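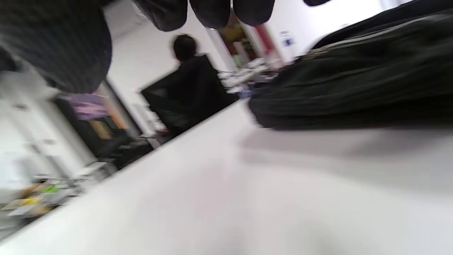

Savita Dubey asks, under my earlier note on hand-held grippers, whether the Dirden can be used for a full recording session before the wrist gives out, and whether the claims on the product sheet survive contact with an ordinary room. The first question I can answer in part. The second I can answer for one room and one afternoon.

The open day was held by Makokha on 22 November 2019. Heltance, who make the Dirden, had the large bright room, with a broad white table for the handling work and further tables behind it. Visitors could watch, then book a slot of 10 minutes and try the tool themselves. I took two slots, one after the other, and spent the rest of the time watching other people use theirs.

What it is

The Dirden is a two-jaw gripper on a pistol handle, with a camera fixed above the jaws. The operator picks things up and puts them down, and the recording is later used to train an arm fitted with the same jaws. Heltance sell it as a kit: gripper, charger, two sets of pads, a calibration card and a licence for the Prasari software. The tool weighs 610 grams on the kitchen scales they had brought along, battery included.

Handling

The trigger has a long, even travel and no detent. I liked this. Partial closure is easy to hold, and the jaws follow the finger with no lag that I could feel. The return spring is too stiff. By the end of my second slot the first joint of my index finger was tired, while the wrist was fine. To Savita's question, then: the wrist will probably last, the finger may go first. Ildikó Simon, who gave the demonstration, said a lighter spring is available on request. It should be in the box.

The handle suits a medium or large hand. With thick gloves the trigger guard is tight, and I would try it in your own work gloves before ordering.

Balance is slightly nose-heavy. It matters little over a table and rather more when reaching to the back of a shelf, where the jaws droop and the approach angle has to be corrected at the last moment.

Soft goods

Most of my time went on bags and folded cloth, which are what we handle at work. The standard pads grip woven material well and slip on coated nylon unless the jaws take a proper fold. The ribbed pads are better on nylon and leave faint marks on card. Changing a set takes a hex key and six screws. A clip would be quicker, and the screws are small enough to lose.

Camera and recording

The lens is very wide. It takes in the table, the people beyond it, the far wall and any sleeve or hand that comes near, so anyone recording in a shared workplace should settle the matter of consent first. Fast turns of the wrist give blurred images and steep tilts. Prasari flags such stretches in the review screen, and during the demonstration it flagged them correctly, with one miss on a slow roll that should have passed. The threshold can be changed, but only in a settings file.

Position tracking held up on the patterned objects. A large plain surface gives it less to work with, and Ildikó advised keeping some clutter in view. I consider this a fair limitation, though it is missing from the product sheet.

Battery life is quoted as up to 155 minutes. I could not test it. The unit I used was swapped for a charged one between my slots, and the one that came off still showed three bars of four.

Faults seen

One unit lost its connection to the laptop and needed a restart. The clip already recorded was kept. On another, the cover over the card slot would not stay shut.

Verdict

A sound tool with a good trigger, a poor spring and software that is ahead of the hardware — the review screen alone would save us an hour a day. I would buy one kit, ask for the lighter spring, and hold off on more until the pad fixing is revised. Heltance say a new jaw mount is due in May.

Score: 7 out of 10.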